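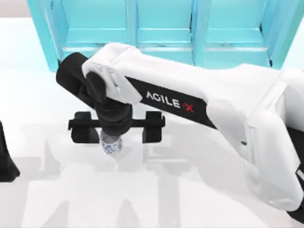
The simulated arm over the patterned cup, with the cyan shelf at the back.

In February I went with four colleagues to the lab visit at Lamptey, where the group of Capucine Rolland studies how a robot can learn to grasp mostly in simulation. We arrived at 9:30 and had coffee in a very warm corridor.

The first hour was in the computer room. Babatunde Etim explained the method, which they call Varnitance. The usual way is to change the light, the colors and the textures at random for each training run. His group changes only the things on which the policy made mistakes in the previous round, so every round is shorter than the one before. He trained with 3000 simulated grasps and then tested on 295 new starting positions of the cup. The result was 81 percent success. With random changes and the same number of grasps, he needed over two more days of computing to come to the same level.

I asked about the shadows, because in our own work they make many problems. He answered that soft shadows are cheap to compute and good enough for a cup, but for glass he does not trust them yet.

After lunch, Clémence Marty showed us the real setup on the second floor. The transfer is the weak point, and she said it openly. She has tested only 8 objects, and thin handles are still difficult. The paper will include the failed cases in a table, and I look forward to reading it.

Visitors should know that the entrance is from the parking side. We walked around the building two times before we found it.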